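Notas para a fala — "O botão que ninguém queria apertar"
Sessão de quinta-feira, sala Fiore. 20 minutos, contando a tosse.

Abertura (sem slide)

Agradecer à Nives Costa pelo convite. Não agradecer pelo horário.
Começar pelo elevador da Panon: 6 andares e um botão de fechar a porta que eu aperto todos os dias com a convicção de um santo. Perguntar quem faz o mesmo. Esperar as mãos. Quem não levantar está mentindo ou usa a escada.

1. Cor é promessa

Vermelho para parar, verde para seguir, amarelo para discutir em família. O público traz isso de casa e não vai desaprender por causa do nosso manual.
Contar o caso da Turkotdale: o formulário de férias tinha "Cancelar" em verde e "Enviar" em vermelho. Em outubro, 417 pedidos de férias sumiram. A Agata Donati ainda recebe e-mails sobre isso, alguns em maiúsculas.
Azul é o curinga — cada um acha que significa uma coisa, e todos têm certeza.

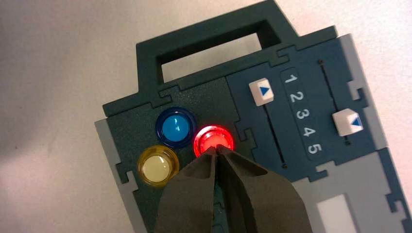 2. Rótulo curto, verbo na frente

"Salvar" é um rótulo. "Prosseguir com a efetivação da solicitação" é um pedido de socorro do jurídico.
Ler em voz alta a tela da Zondodetti, devagar. Pausa para o riso. Se não vier, beber água e ler de novo.
O Gerardo Valentini defende ícone sem texto. Mencionar com carinho, ele estará na segunda fila.

3. Distância e ordem

Botões de consequências opostas não moram lado a lado. "Imprimir" e "Apagar tudo" a um dedo de distância: quem desenhou isso tem dedos muito finos ou backup.

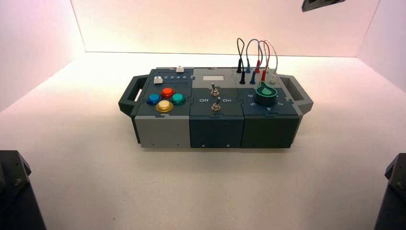
E a ordem precisa ser a mesma em todas as telas. A mão decora antes da cabeça; mudar o "Voltar" de lado na versão nova é trocar a gaveta dos talheres na casa da sogra. Pode até ficar melhor, mas ela vai comentar.

Se sobrar tempo: a enquete da Viola Sala sobre campainhas de prédio (cortar se eu já tiver passado do horário, ou seja, cortar).

Perguntas: a Clementina Patrício fica com o microfone. Repetir cada pergunta antes de responder. Avisar que o café é no térreo e que o elevador demora.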